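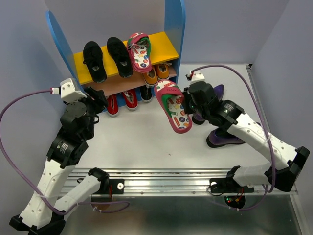 Small rack, blue sides, yellow top shelf. Black trainers up top.

Every November my feed fills up with people telling me to own fewer things. This year it is shoes. The "five pair rule" has been going round, and three separate people have sent it to me, which I am choosing to take as interest in my blog and not as a comment on my hallway.

The rule says an adult needs five pairs of shoes and no more. One for work, one for walking, one for bad weather, one for best and one for indoors. Anything beyond that is clutter and should be sold, given away or "released", a word I would like to see kept for doves.

I have some questions. The first is where the five came from. I spent an evening trying to trace it, and every article pointed at another article, until I landed on a page by a firm called Himmont that sells storage furniture. Their smallest hall unit, the Plikside, holds five pairs. I'm not saying one led to the other. I am saying I noticed.

The second question is whether anybody has tried it through a British winter. I have. I did it last year, before it had a name, when we moved and most of our boxes sat in a lock-up for 21 days longer than promised. I had work shoes, trainers, boots, slippers and a pair of sandals I had packed by mistake. The boots got soaked on a Thursday and were still damp on Saturday. So were the trainers. I went to a christening in work shoes with a split sole and stood on the grass for the photographs.

The people who write these rules seem to live in a place where shoes dry overnight. They also seem not to have children. A child's shoes last until you have just got the stain out. You are always holding one pair that fits, one that nearly fits, one that will fit by spring, and a wellington. Try telling a four-year-old that her party shoes do not earn their place.

Then there is the money side, which is where I get properly cross. The claim is that fewer, better shoes save you money. Nuvari, whose newsletter I never signed up for, had a little chart showing a cheap pair every year against one good pair kept for ten. The good pair won, of course. The chart left out resoling. It left out the fact that you need the price of the good pair in your hand on day one, and it left out what happens when your feet change, as mine did after my second child, by half a size and for good.

I asked Liviu Coman about it, as he mended shoes for a living until his knees gave up and he has no furniture to sell me. He said two things. Wearing the same pair day after day is the quickest way to ruin it, and you should rest leather for a day between wears. And he said most of what came over his counter was killed by radiators. Stuff them with newspaper, leave them somewhere cool, wait. By his reckoning three pairs worn in turn will outlast three pairs worn one after another, so the person with a few more shoes may end up buying fewer of them. I haven't tested that, and I can't see how I would without waiting years, but it sounds a good deal more likely than the chart.

To be fair to the other side – and Arnulfo Ticona, who reads this and always writes in, will say I'm not being – there is something in it. I had a clear-out in the spring and found a pair of heels I'd worn once, two odd flip-flops and some walking shoes whose soles came off in my hand. They were no use to me and I don't miss them. Arnulfo keeps four pairs and says he has never been happier. Arnulfo also works from home and, as far as I know, has not been to a christening lately.

So a clear-out, yes. Throw away what is broken, pass on what doesn't fit. What I can't swallow is the number, the same one for a postman and a pensioner and somebody who plays five-a-side. Nobody tries it with spoons.

Next week I'm going to have a go at those cedar shoe trees that everyone swears by. I've been sent a link to a pair from Yupanqui and I've already seen the price, so you can probably guess the tone. If you have kept a pair going for more than ten years, write and tell me how, and please say what they cost to mend, as that's the bit people leave out.

Filed under: Home, Grumbles, Things I Was Told To Buy

Print this post | E-mail this to a friend

Contact | Copyright the author, please ask before reposting | Back to top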